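Lallstead releases Okuren 2, a package registry and build cache for small development teams

January 2, 2018 -- Lallstead has released version 2 of Okuren, its self-hosted package registry and build cache. The new version stores npm, Maven, Python and Docker artifacts in one place and replaces the separate proxy and storage services that shipped with the first release.

Okuren sits inside a company's own network. When a developer or build server asks for a package, Okuren fetches it once from the public registry and keeps a copy. Later requests are served from that copy, including when the public registry is slow or down. 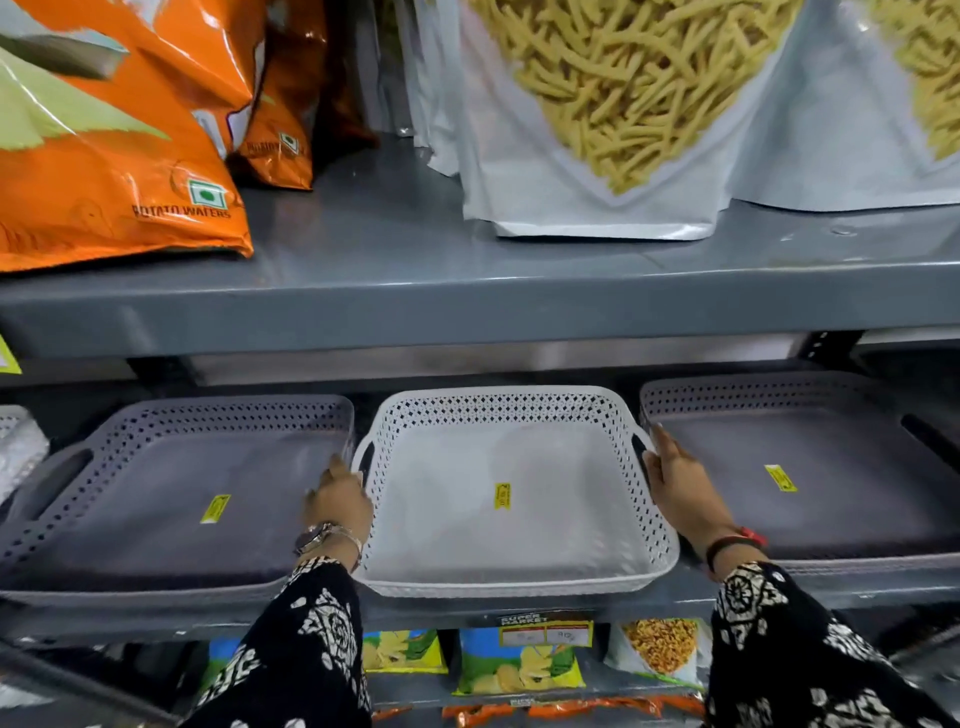

Packages in version 2 are kept in groups, which Lallstead calls baskets. Each basket has its own access rules, retention period and storage limit, and baskets can share a single store on disk. They work much as plastic baskets do on a shop shelf, a white one next to grey ones of the same design: the format is common to all of them, and a team can pull out the one it needs without touching its neighbours. A project can read from several baskets in a fixed order, so private packages are always checked before public ones.

"Most of our users started with one registry for JavaScript and then needed a second one for Java," said Kumaresan Unnithan, product lead for Okuren. "They ended up with two sets of logins and two clean-up scripts. We wanted that to be one service with one configuration file."

The clean-up job has been rewritten. It now runs while the server is up, and it will not remove a version that is listed in a lock file known to Okuren. Administrators can do a dry run first and save the list of what would be deleted.
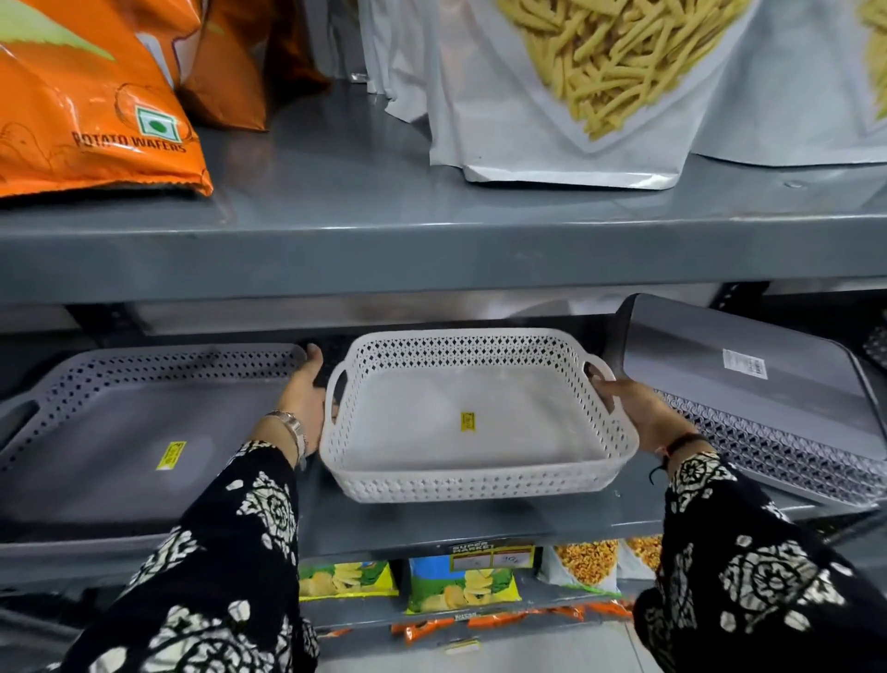
A white basket with a lattice pattern, lifted from a store shelf.

Okuren 2 was tested from August with teams at Amin, which builds booking software, and Gurier, a maker of warehouse tools. Gurier moved 2000 internal packages from its old server and kept the same package addresses, so no project files had to be edited. Amin uses the build cache only.

The free edition covers up to 1000 stored packages and includes all supported formats. The paid edition removes the limit and adds LDAP login, replication between sites and email support. Existing customers can upgrade at no extra cost during their current licence.

Upgrading from version 1 needs a short stop while the index is rebuilt -- the packages themselves are not moved. Version 1 will go on getting security fixes until August. Linux packages, a Docker image and the migration guide are on the Okuren download page.

Comments

tobyk
Does the dry run work from the command line or only in the web screen?

Okuren team
Both. Add --dry-run to the cleanup command.

m_harrow
Upgraded our test box this morning. Index rebuild was fine but I had to raise the memory limit first. Might be worth putting in the guide.

pell
Any plans for NuGet?

We use cookies to remember your settings and count visits. By using this site you accept our cookie policy.

© 2018 Lallstead | Contact | Press office | Back to top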